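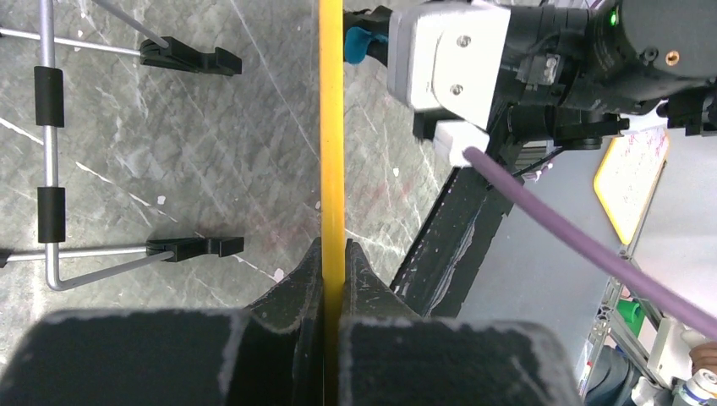
Archive > Hollau Neighborhood Library Friends > Minutes > Fall meeting

The fall meeting of the Friends was held in the reading room on 30 October 2009, beginning a little after seven so that everyone could finish their coffee, and it was lovely to see so many faces on a wet evening. The September minutes were read and accepted with one correction (the soup supper was in the annex). We went straight on to the new work tables, which had kept us talking long past closing last time. It was agreed that the top should be gray with a white marble vein, as several members felt that a busy pattern forgives a good deal of wear, and scratches are bound to come once the children's craft hour gets going. A plain white top was proposed and talked over kindly, but it did not find a second. 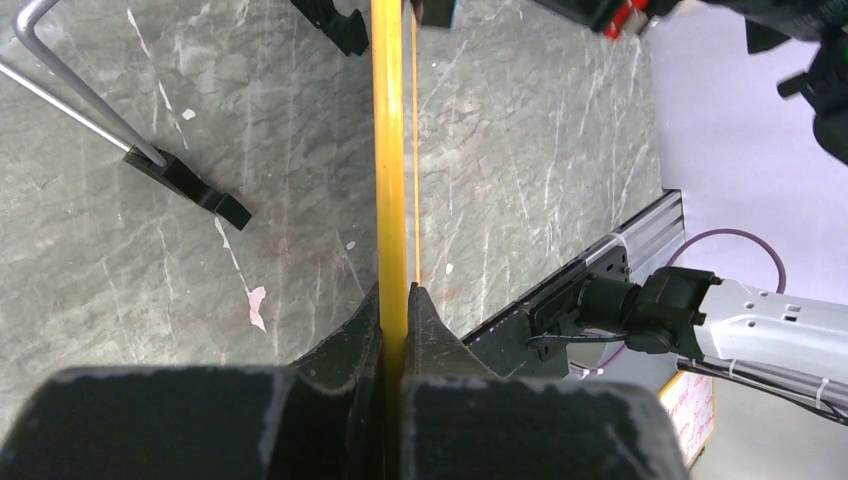
The quote from Piras came in lower than the one from Somo, though Somo would deliver sooner. After a good long discussion we voted to go with Piras and ask whether they could manage delivery before the holidays. One member abstained, having a cousin at Somo.

Book sale. We sold 217 books and took in $400, with thanks to everyone who carried boxes up from the basement, and to whoever brought the plum cake! The leftover cookbooks will go to the Voltirberg branch, who have asked for them twice now. The encyclopedias are still with us.

Reading hour. Attendance has been good, some 18 children most weeks, and the parents would like it to start at 5 so they can come from work. Agreed, to be tried until the new year.

Heating. The radiator by the large-print shelf is knocking again. The town has been written to.

Next meeting to be set once we hear about the tables. Please bring back any borrowed folding chairs.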